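Dish rack

A dish rack (also plate rack or draining rack) is a frame which holds plates and other tableware after washing, so that water can run off and air can reach both sides. It is usually kept on the counter next to the sink, but in small kitchens it may also serve as permanent storage.

Construction

The simplest type is made of wooden slats joined by crossbars. Plates stand on edge in the slots and lean a little to one side or backward. Beech and bamboo are common materials. Steel wire racks are lighter – they are often sold with a tray that collects the water. 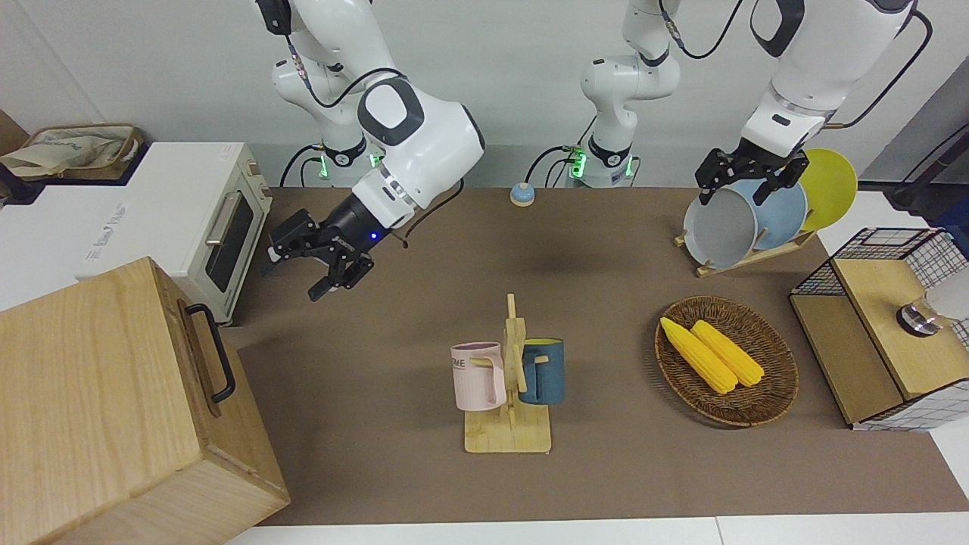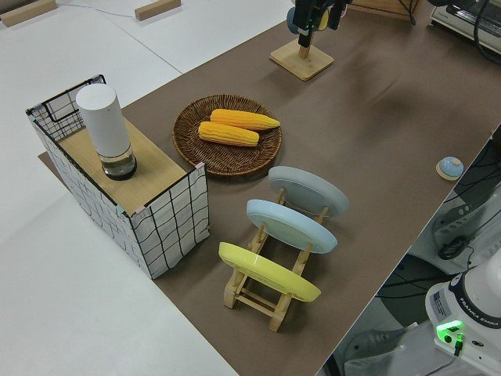 Light wooden dish racks, each with one gray, one light blue and one yellow plate

Use

Plates of similar size are normally placed together, with one slot for each plate. Deep bowls need wider spacing. Wooden racks should be wiped and left to dry between uses, as standing water can darken the wood and open the joints.

Regional forms

In Nerport, wall racks above the sink were for a long time more usual than counter models. The Plunton workshop made a folding rack with 52 slots for canteens, and 4,000 pieces were sold. Morag Lamont describes this model in her study of household woodwork – she also mentions a smaller version, known as the Joven, which was made for homes.

See also: Drying cupboard, Dish towel, Tableware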